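Hands wanted for the Billey build – my home-shop suturing robot in Otville. I need 2 people, evenings through October, to help me tune the wrist and the grip on the thread.
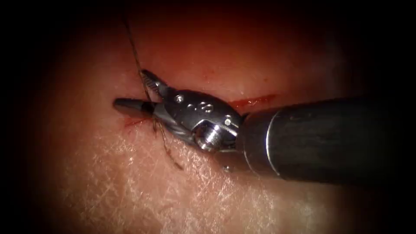

Taner Eren wrote back that thread slip is the part he'd want to work on, and could he bring his own drivers? Yes, please do! We start at 60 minutes a night, snacks included (I bake). No surgery background needed, just patience with tiny screws.
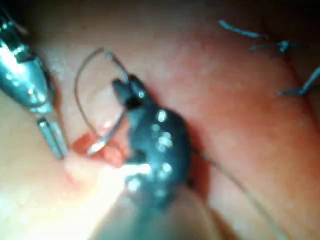 Curved needle in the driver, grasper at the wound edge

Write to Ayodele Bashir.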